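Desk mats on a light wood table, worth it?
Hobby Tables and Benches > Surfaces

stinen_43
Posts: 200
I do small craft stuff on a light wooden table in the spare room. Beads, bits of foam, little molds. The top is getting marked up and small parts roll off the back. Thinking of a dark gray mat. Does the color matter, or should I just buy whatever is cheap?

amartinelli
Posts: 2,000
Color matters if you drop things. I had a green cutting mat for years and lost every green bead I owned on it. Gray is fine for most parts. Black shows all the lint.

kakstead
Posts: 27
Disagree on black. Wipe it once a day and the lint is gone. Gray hides metal parts, and those are what I lose.

amartinelli
Posts: 2,000
He said beads and foam.

stinen_43
Posts: 200
No metal, apart from a few jump rings.

zodari
Posts: 43
Get one smaller than the table. I bought full size and had nowhere to put a coffee cup. Leave some bare wood on the side you reach from.

kakstead
Posts: 27
Or get full size and keep the coffee off the table.

agata_f
Posts: 200
I use shallow dishes on top of the mat, with a thin rim. Tall cups tip over when you reach past them. If the dish is a strong color you can find it without looking up. Mine came from the Santoro sale bin.

santoro_fan
Posts: 43
Same setup, dark gray on light wood. Small white pieces show up well on it. Green dish toward the back, white block in front of it:
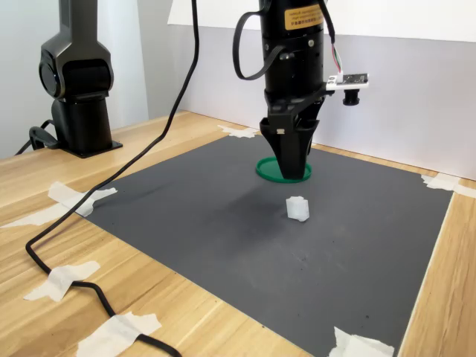

Re: Desk mats on a light wood table, worth it?

stinen_43
Posts: 200
OK, that contrast is what I wanted to see. Does yours curl at the corners?

santoro_fan
Posts: 43
It did in August. I put books on it overnight and it went flat.

kakstead
Posts: 27
Still say black. But measure the table first, whichever you get.

stinen_43
Posts: 200
Going with gray, a bit smaller than the top. Thanks all.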